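**Chore automation** - also household manipulation, or bench manipulation when it's done on a shop floor - is the use of general purpose machines for small jobs people do by hand. Clearing a table, loading a rack, folding, wiping, sorting parts into trays. The term normally leaves out single-purpose appliances. A dishwasher is not counted, a robot that fills the dishwasher is.

Status as of January 2026: partly working. Single chores can be done in a known room with known objects. A full set of chores in a strange house, unattended, can't be relied on yet.

## Background

Factory arms have welded and painted for decades. Same part, same place, same motion. Kitchens don't work like that. Cup on its side, cup behind the kettle, cup with a spoon in it. Early household projects tried to write rules for each case and got stuck on the number of cases.

The newer approach is to learn from recorded examples. People do the job many times over, the motion is recorded, a model is trained on the lot. Results improved quickly for short tasks, less so for long ones.

Gemma Cheetham's survey for the Skiltport workshop split chores into three groups, and the split is still used by a lot of people in the field:

- **Pick and place** - cups, cutlery, toys, parts. Furthest along.
- **Soft goods** - laundry, bags, bedding. Slow, improving.
- **Contact work** - scrubbing, peeling, screwing, plugging in. Patchy. Force matters and most cheap grippers don't feel much.

## Tabletop work

Most research starts at a table. Flat, easy to reset, no stairs. A typical job is a light item to be lifted and put in or on something else, a tray for instance. Sounds trivial. Paper cups are a known nuisance: squeeze too hard and they crush, too soft and they slip, and when lying on the side they roll away from the finger that touches first.

Examples can be collected with the robot itself, by remote control, or with grippers carried in a person's hands. The hand-held way is quicker and needs no arm. Markers on the grippers let cameras work out where each hand is. The catch is that a person will do things a given arm can't reach, so part of the recordings have to be thrown out.
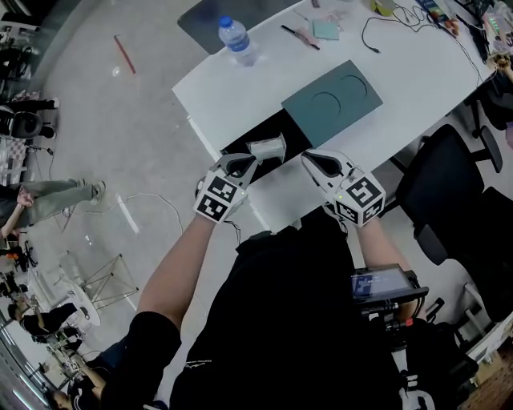

Two hands help more than expected. One steadies, the other acts. Opening a bag, unscrewing a lid, holding a tray still while something is set down on it. Two arms also means two arms that can run into each other, and the planning gets harder. Many shop-floor systems stay with one arm and a fixture for that reason.

Table results don't carry over to a home by themselves. Change of lighting, a patterned tablecloth, a lower counter - any of these can knock down the success rate. Cheetham calls it "the second kitchen problem". First kitchen fine, second kitchen not.

## Trials

### Calow

The Calow trial put a wheeled two-arm machine in a shared student kitchen. Job was clearing the table after meals. The log lists 1223 attempted pickups, of which 291 needed a person to step in. Worst items were thin ones: lids, foil, a single fork flat on the wood. Mugs gave little trouble. Wet surfaces were left out of the trial altogether, which critics pointed out pretty quickly.

Wendy Pickering, who wrote up the trial, argued that the step-in count was the wrong number to look at. A person had to stay close by the whole time, so no labor was saved even on the good days. Her write-up has been quoted on both sides of the argument ever since.

### Ostermann

Ostermann, a maker of door fittings, tried a fixed arm for sorting mixed screws and hinge plates into trays. Narrower job, better outcome. The arm was kept on after the trial ended in March, on one line only. Speed was lower than a trained worker by a fair margin, but it ran through breaks and the night shift. Staff were moved to inspection. Shiny plates confused the camera at first and a matte light cover was fitted over the bench.

### Cindetti

Cindetti sold a countertop unit for folding towels and shirts. Worked as advertised on towels. Shirts had to be clipped in by hand one at a time, and reviewers found that clipping took nearly as long as folding. Withdrawn after two seasons. The gripper design was later reused in other peoples projects.

## Limits

**Reliability.** A machine that gets nine cups out of 10 sounds good. Over a whole evening's dishes it means a mess on the floor. Long chores are chains of short ones and the failures add up.

**Recovery.** Humans drop things and pick them up again without thinking. Machines often carry on as if the item were still in the hand. Training on recorded mistakes helps, and more groups now record them on purpose.

**Touch.** Cameras do most of the work at present. Once the fingers cover the object, the camera sees little. Touch sensors exist but wear out and add cost.

**Speed.** Usually slower than a person. Matters a lot on a shop floor. At home less so, if the machine can be left alone, and mostly it can't.

**Safety.** Knives, hot pans, glass, children, pets. Most trials ban these from the work area, so there isn't much evidence either way.

## Homes compared with shop floors

Shop floors are ahead. The owner can fix the lighting, bolt down the bench and refuse odd parts. A technician is in the building. Costs can be spread over shifts. In a home none of that holds, and the buyer expects the thing to cope with whatever is lying around.

Pickering expects homes to get there by way of places in between - hotel laundries, canteens, care home kitchens. Same chores, fewer surprises. Cheetham disagrees and thinks the variety of real homes has to be recorded directly, early on, or the second kitchen problem just gets put off. No trial so far has compared the two routes side by side.

## Measuring progress

No agreed test. Some groups report the share of tries that succeed, others the time between calls for help. Videos are common and often sped up, not always labeled. The Calow log is still cited mainly becuase it was published whole, failures included.

## See also

- Bimanual manipulation
- Learning from demonstration
- Bin picking
- Domestic appliances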